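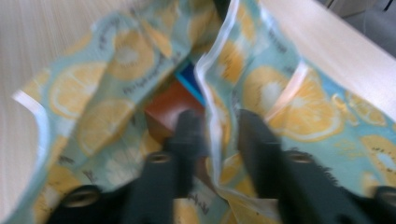
Hurnham kitchen walk-round, Tuesday, July 10, 2018
Done by me, Kevser Oral, with a mug of tea in one hand. Comments are mine, so blame me for the spelling.

1. Fridge temperature
OK. The dial thermometer and the digital one agree for once. Please keep filling in the sheet on the door, even on quiet days. There's a gap in March you could drive a bus through!

2. Smoke and heat alarms
Pressed every button, and they all shouted at me. The one by the back stairs is a bit feeble, so I've put a new battery in and will try it again next time.

3. Fire blanket and extinguisher
Blanket OK. The extinguisher is fine too, but somebody had hung an apron over it — pegs by the door, please, there are plenty.

4. Hot tap
Needs work. It got to 60 degrees at the boiler end, but the sink by the window takes ages to warm up. I've asked Workus to come and look at the mixer valve. They say within 14 days.

5. Cloths and tea towels
Mostly OK. The fruity ones still have plenty of life in them (I do love a cheerful tea towel) but a couple of the old checked ones were more hole than cloth, and I've binned them. Wash on 90 if they can stand it, and check the label first, as the prints may not thank you. 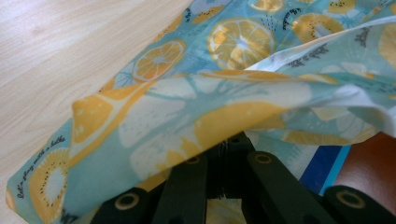 6. Worktops and tables
OK. Wiped down, no splits, no wobbly legs. The table in the Bratu room could do with oiling before the autumn, and I've got half a tin at home if anyone fancies the job.

7. Plugs and leads
One fail. The toaster lead has a nick near the plug, so I've taped a note on it and shoved it in the office. Do not rescue it! The kettle is fine.

8. First aid box
Short of blue plasters again. I've ordered a pack of 12, and the burn gel is in date. If you use something, write it in the little book — even one plaster counts. 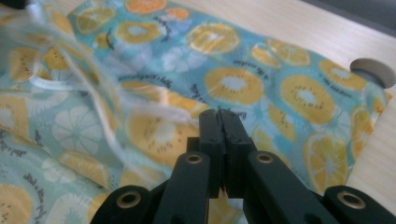 Item 5: printed cotton, kiwi and citrus pattern.

9. Back door and bins
Door shuts properly now the strip's been trimmed. Food bin lid is cracked, new one requested.

Still to do: tap, toaster, bin lid, and the Skumanberg store cupboard, which was locked and I hadn't brought the key.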